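Care of Kitchen Sinks, Benchtops and Dishwashers
Resident Information, Cuesta Apartments

Residents are asked to follow the guidance below when cleaning the kitchen. It applies to all units fitted with a stainless steel sink and gloss cabinetry, and replaces the sheet issued in June.

Benchtops and cupboard fronts

Gloss surfaces show streaks readily. Wipe with a soft microfibre cloth and warm water containing a little dishwashing liquid, then dry with a clean tea towel. Scourers, cream cleansers and bleach must not be used. Pay particular attention to the front edge of the benchtop above the dishwasher, where steam collects at the end of a cycle. Leave the door closed for 8 minutes after the program finishes, and dry the underside of the edge before unloading.

Sinks

Rinse the basin after each use and wipe in the direction of the grain. A slatted rack may be kept in the sink for draining hand-washed items, provided it is lifted out at least once a week so that the basin and drain fitting can be cleaned beneath it. Salt, vinegar and tomato residue should not be left standing on stainless steel overnight.

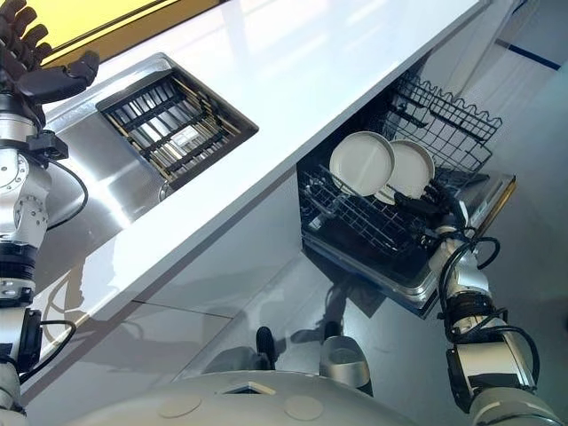 Sink with slatted rack, and dishwasher with the lower rack drawn forward.

Dishwashers

Scrape plates into the food waste caddy before loading. Pots, mixing bowls and dinner plates belong in the lower rack; glasses, cups and light plastics in the upper. Draw out one rack at a time when it is fully loaded, and do not lean on the open door.

Clean the filter every second Friday. Turn it anticlockwise, lift it out and wash it under the tap with a soft brush. Racks should be checked for worn coating at the same time, as exposed wire will rust and mark crockery.

Faults

Leaks, slow drains and damaged racks should be reported to Jerome Pascual at the building office. Residents should not attempt repairs to plumbing or electrical connections. Replacement filters are held at the office and are supplied at no charge on return of the old part.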